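# Clullovis-Towel: a data card

Clullovis-Towel is a set of two-handed towel manipulation demonstrations collected with hand-held grippers. It exists because our earlier folding policy, trained on tidy starting states, did very well on towels that were already most of the way to being folded. Reviewers noticed. So did the towel.

Maintainers: Valeriano Barrios (collection, hardware), Hilde Coppens (labels, training code, complaints).

## What is in it

Each episode is one attempt to get from a crumpled towel to a flat one, or from a flat one to a folded one. Left and right grippers are recorded as separate streams and aligned afterward by the Okthorpe sync script. Each stream has video from the gripper's own camera, gripper pose, and finger opening. There is no overhead view. We had one planned, and then we had a deadline.

The start state is labeled `crumpled`, `partial` or `flat`. Hilde assigned these by eye, and the line between the first two is a matter of temperament.

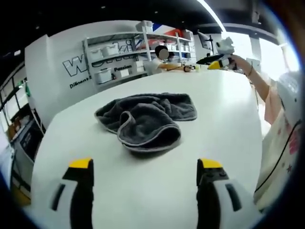

*Gripper view, start state `crumpled`. Both fingers open, no contact with the cloth.*

## Collection notes

Operators were told to work at whatever speed felt natural. It made for honest data and a very wide spread of episode lengths, so don't pad to the longest one unless you own the cluster.

The cloth is thick, with a contrasting border. The border matters more than we would like. Policies trained on this set learn to look for the trim and grab it, a fine habit until you hand them a towel without any. We tried random color changes in training and got a policy that looked for the trim slightly less confidently.

Backgrounds were left alone. People sit at the table and go on with their own work, faces are blurred in the release, and we made no attempt to hold the daylight still.

## Baseline

The baseline is Droltel, our image-conditioned policy, trained on both streams with a history of 2 frames. We ran 15 trials per start state. From `flat` it completed 14. From `crumpled` it completed 3, and Valeriano would like it known that one of those was beautiful. 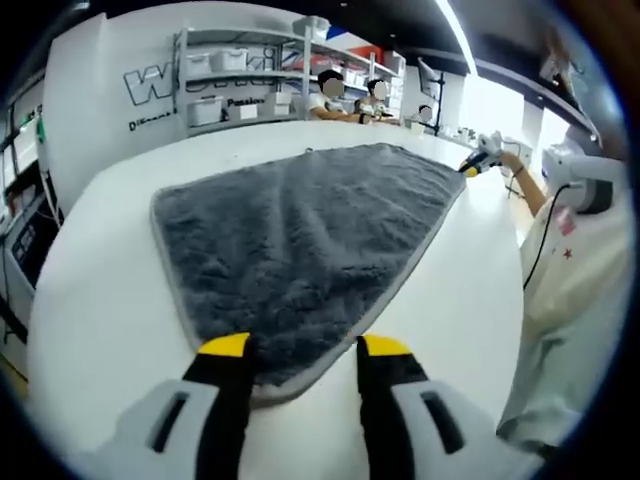

Most failures from `crumpled` come before any real unfolding begins. The policy pinches two layers instead of one, lifts with great conviction, and ends up holding a slightly taller crumple. Adding a regrasp label to the training data helped on `partial` and did nothing we could measure elsewhere. A longer history made things worse; we have a theory but it changes depending on which of us you ask.

## Known problems

- The wide lens bends the table edge a lot. Undistort first if your method cares about straight lines.
- Pose tracking drifts when the two grippers cross. Affected episodes are flagged `cross_drift` and kept in.
- Finger opening is not calibrated between the left and right devices. Normalize per device.
- A batch from May has left and right swapped in the metadata. The loader fixes it quietly. If you wrote your own loader, it doesn't.

## Use

Fine for research on cloth handling, grasp selection and two-arm coordination. Please don't report results on `flat` alone. We did that once and are still getting mail.

Related repositories

- Droltel policy training code
- Okthorpe stream sync
- Postma gripper mounts and print files
- Clullovis-Towel loader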